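Inmont Bottles Its First Unoaked White

The Inmont winery, outside Notonbridge, released its first unoaked white under the Brivau label on 1/11/20. The run was 259 cases. We spoke with the winemaker about the change in method.

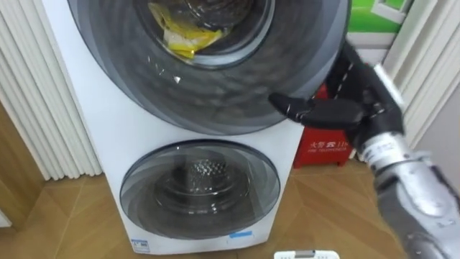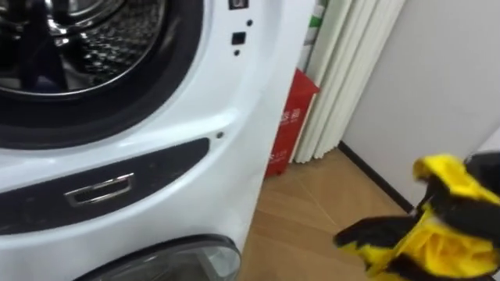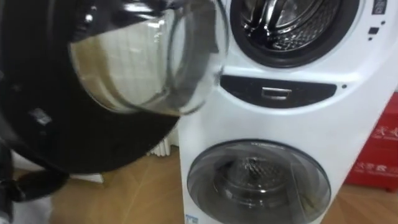
White washing machines, with a clear glass bowl in the last photo.

The grapes come from the Akpan block, a north-facing slope picked at night in two passes. "We wanted the acid from the first pass and the weight from the second," the winemaker said. "They were pressed separately and blended after fermentation."

Fermentation took place in steel at 13 degrees Celsius. The winemaker considers that temperature the main variable. "Two degrees warmer and you lose the pear and citrus. Much colder and the yeast stalls, which happened to us on a trial lot."

The wine then spent 3 months on its lees, stirred every other week. Malolactic conversion was blocked. "I have no objection to butter in a white wine, but it covers this fruit," the winemaker said. Tank capacity, at 2,000 liters for the smallest vessel, kept the trial lots few.

Asked about food, the winemaker suggested grilled fish or a plain roast chicken, served with the wine cool but not straight from the refrigerator. A second bottling is planned, with a longer period on the lees and the same closure.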